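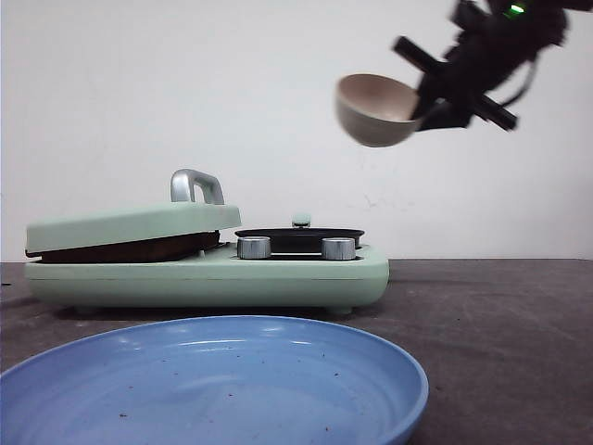 Kianoush Kiani hatte ja im Oktober-Thread gewettet, dass beim offenen Nachmittag von Covovach wieder nur Videos laufen und die echten Arme hinter Glas stehen. Wette verloren! Ich war dort, stand direkt an der Tischkante und bin immer noch ganz hin und weg. Mein Bericht, nach Stationen sortiert:

1. Begrüßung in der Halle in Wandgate. Kurz gehalten, guter Kaffee. Laut Aushang waren 64 Leute angemeldet, aufgeteilt auf fünf Gruppen. Wer erst um 15 Uhr dran war, konnte vorher mit den Entwicklern reden, und die haben sich wirklich Zeit genommen (auch für meine Anfängerfragen zur Greifkraft).

2. Der Frühstückstisch. Für mich das Highlight! Ein schwarzer Arm mit Zweifingergreifer, dazu ein mintgrünes Frühstücksgerät mit Klappdeckel und rundem Pfännchen, und dann eben die Aufgaben: mal die Kelle, mal die Brotscheiben. Weißbrot finde ich als Testobjekt großartig, das verzeiht einem ja nichts — zu fest gedrückt und man hat eine Delle, zu locker und es rutscht weg. Ich hätte da den ganzen Nachmittag zuschauen können.

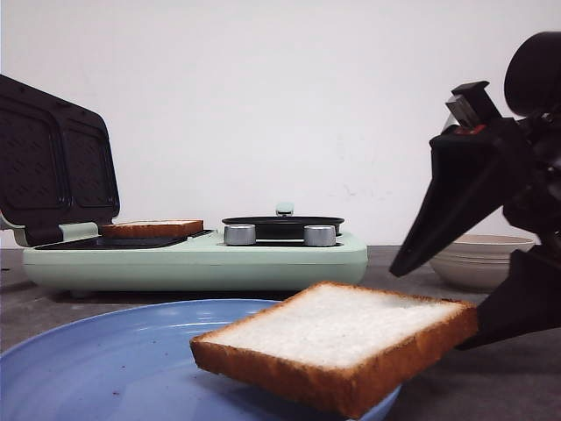

3. Fragerunde. Francine Doucette hat die Software Reltelari vorgestellt, mit der die Abläufe trainiert werden. 3.166 Durchgänge stecken nach ihrer Auskunft im jetzigen Stand. Danach ging es sehr offen darum, was noch hakt, vor allem Licht und weiche Sachen.

Grüße, Selina Leitner

Kianoush Kiani
Gut, die Wette geb ich zu, Kuchen geht auf mich. Aber beeindruckt bin ich trotzdem nicht. Tisch immer gleich, Wand immer gleich, Gerät immer am selben Platz? Das ist doch Labor mit Publikum. Stell das mal in meine Küche.

Zarmeena Ansari
War in der Gruppe nach Selina und muss widersprechen. Bei uns durfte jemand den Teller verschieben, und der Arm hat sich neu orientiert. Langsam, ja, aber er hat es gemacht. Und dass die Küche daheim schwieriger ist, hat dort auch keiner bestritten.

Kianoush Kiani
Um wie viel verschoben? Eine Handbreit oder quer über den Tisch?

Zarmeena Ansari
Eher Handbreit. Okay, halber Punkt für dich.

Manouchehr Ansari
Mich hätte mehr interessiert, wie der Greifer an den Deckelgriff geht. Scharniere sind viel gemeiner als Brot, weil der Arm der Bahn folgen muss und sich nicht dagegenstemmen darf. Hat jemand gefragt, ob da Kraftsensorik drin ist oder ob das rein über die Kamera läuft?

Selina Leitner
Gefragt hab ich, verstanden nur die Hälfte :) Francine hat ihre Adresse für Nachfragen dagelassen, ich schreib ihr und stelle die Antwort hier rein. Und Kianoush: Apfelkuchen bitte, mit Streuseln.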